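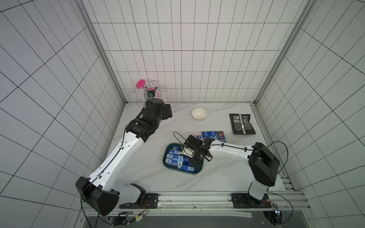

By the Patwary history course team
Revised Jan 13, 2026

CHAPTER 2
Ferries, Tolls and River Crossings

River high. Took over nine wagons before noon and none after.
- Ferry ledger, Kovness landing, 1852

They ask four dollars for what God made free to ford in August.
- Letter from an emigrant camp on the Clullau, 1853

The last chapter dealt with the people who set out for the western valleys and their reasons for going. This one deals with rivers. A family on the wagon road could expect to cross water many times before it reached the end of the journey. Most of the crossings were small and left no trace in the records. A few were large and dangerous, and at these places somebody usually set up a ferry.

Ferries are easy to pass over in a history of the West. They did not last long, the boats were plain, and few of the people who ran them wrote much down. They were, though, among the first businesses on the road to stay in one place. Travellers moved on and the ferry remained. Where a ferry did well, a store and a smithy often came next, then a post office, then a quarrel over who owned the land.

Much of the chapter follows one river, the Clullau, and the road that ran beside it for 71 miles between Kovness landing and the foot of Humau Pass. The road met the river at two points where loaded wagons could not safely ford in spring. The lower of these was at Kovness. The upper had no settled name until the 1860s, and the sources call it the second crossing, the rope crossing or simply the upper water.

The river in spring and in late summer

The Clullau is fed by snow. In April it begins to rise, and in most years of the wagon period it stayed too deep to ford until well into the summer. After that it dropped quickly. By late August a rider could cross at Kovness without wetting his boots, and the ferry lay tied up on the bank with nothing to do.

This pattern shaped the whole trade. The ferry had to earn a year's money in one short season. It also explains why prices changed so sharply. Emigrants who arrived at high water paid what was asked or waited on the bank while their animals ate the grass down to the roots. Those who came later often refused to pay at all and drove straight in, sometimes at a place where the bed had shifted since the year before. Drownings were more common in falling water than in flood, when few people would take the risk.

Travellers knew something of this from guidebooks, but the guidebooks were often wrong. They were written from a single journey in a single year. A writer who had crossed in a dry summer might describe the Clullau as a pleasant stream with a firm bottom. Readers who reached it six weeks earlier in the season found a brown river carrying whole trees.

Boats, ropes and rafts

The earliest crossings were made without a ferry. Parties took the wheels off their wagons, caulked the boxes with tallow or pitch and floated them over. Animals swam. The work could take a company three days, and things were lost at every stage of it. Bedding and flour were soaked, and oxen were carried downstream and came out on the wrong side.

The native peoples of the valley had crossed the river for many generations before the road was cut, and they knew the safe places well. In the first years of the road it was often they who took the emigrants over, in canoes lashed together or on rafts, for payment in cloth, shirts, fish hooks and coin. Emigrant diaries mention this help often and usually in a few words. The same diaries complain about the price. Later settlers' accounts tend to leave it out, and the first ferry is then described as though the river had been empty before it.

The boat at Kovness was a flat scow, pointed at neither end, with a ramp that could be let down on either bank. It ran on a rope stretched from shore to shore. The ferryman set the boat at an angle, and the current pushed it across. No oars were needed except near the bank. It was a cheap and sensible arrangement, and its weak point was the rope. A floating tree could snap it, and a new one had to be hauled in by wagon from a long way off.

What it cost to cross

Tolls were supposed to be fixed. Once a county or territorial government existed, it could grant a licence, and the licence set out a charge for each kind of load: a wagon and team, a loose horse, a person on foot, a head of sheep. The ferryman paid a fee and gave a bond, and in return no other ferry could be opened within a stated distance.

In practice the list of prices was only a starting point. Some ferrymen charged extra after dark. Others took goods in place of money and valued them low. A cook stove or a chest of drawers that had been carried halfway across the continent might go for a single crossing, and the ferryman could sell it in the autumn to a family taking up land near by. The licence holder at Kovness kept a separate book for goods of this sort. It is one of our best sources for what people had brought with them and what they were willing to give up.

The ledger for 1852 records 244 wagons. It gives no count of the people who travelled with them, and historians disagree on how to estimate the number. It also leaves out those who forded, those who used the upper crossing only, and anyone the clerk did not bother to enter. In the same summer a ferryman applying to renew his licence claimed $600 in losses from a broken rope and a sunken boat. The ledger for those weeks shows no gap in trade. Both documents are printed at the end of the chapter, and they should be read side by side.

Terms used in this chapter

Bond: a sum promised to the authorities, to be forfeited if the ferry was not kept in good order.
Emigrant: the usual word at the time for a person travelling west to settle.
Ford: a place shallow enough to cross on foot or by wagon; also, to cross at such a place.
Licence: written permission to run a ferry and collect tolls.
Scow: a flat-bottomed boat with square ends.

2.1 The road reaches Kovness

The first wagons to come down to the river at Kovness were not looking for it. Their guide had meant to keep to the high ground on the north side and reach Humau Pass by the ridge, a route used by fur traders with pack animals. Mules could manage the ridge. Wagons could not, and after two broken axles the company turned down a dry gully towards the water and followed it to the bank. They camped there for eight days. The ruts they left in the gully were used by the next party, and by the following year the gully was the road.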